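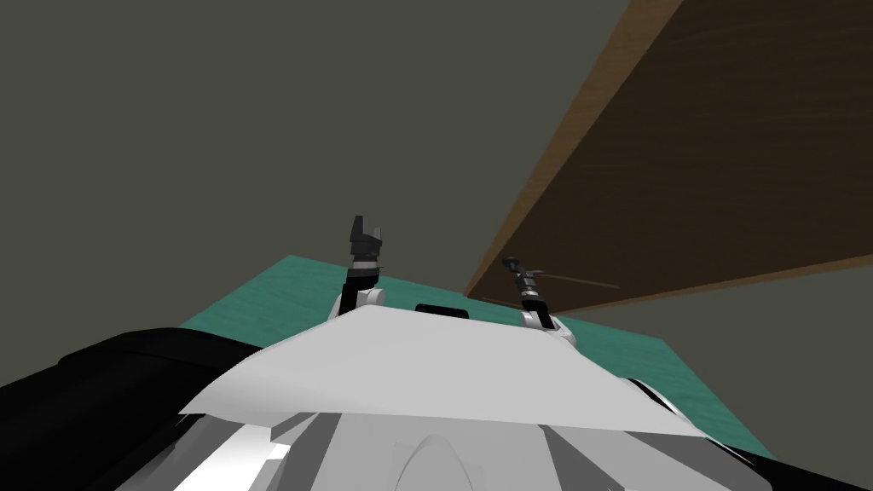

Attachment 1: teal tabletop and brown board, gray wall behind.

Steltis Service Desk
Ticket status: Resolved
Category: Mail and shared calendars
Site affected: Hododholm office
Priority: Normal

Summary of issue
Staff at the Hododholm office reported that invitations sent from the shared training calendar were not reaching all recipients. The mailing list used for these invitations, Osa, holds 500 addresses. The delivery report showed 496 accepted messages. The remaining addresses produced no bounce notice, and the sender received no warning.

Steps taken
The Service Desk asked the office to send a plain test message to the Osa list. The result was the same as before, which ruled out the calendar invitation itself as the source of the fault.

The list was exported and compared with the staff directory. The missing recipients had all moved from the Kashindye office earlier in the year. Their old addresses had been kept as forwarding entries, and the forwarding period had ended in November. Messages to those entries were accepted by the list server and then dropped.

The forwarding entries were removed and replaced with current addresses. A second test message was sent on Friday at 8 a.m. Delivery was confirmed for the full list.

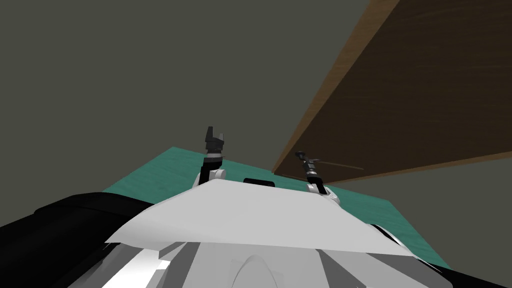 During the same check, the Service Desk found 14 calendar entries that still carried the old Kashindye time zone. These entries appeared one hour early for anyone viewing them in Hododholm. The office was asked to confirm the correct start times before any change was made. Confirmation was received the same day, and the entries were updated.

Action required from the office
Please resend any invitation issued to the Osa list after the forwarding period ended. Earlier messages that were dropped cannot be recovered from the server. Recipients who already accepted an invitation may receive a second copy and can disregard it.

Future address changes should be submitted on the Directory Update form. Changes sent by reply to this ticket will not be processed.

Closing note
The requesting office has agreed to closure. To reopen this ticket, reply within 14 days and leave the subject line unchanged. After that time, a new ticket must be submitted.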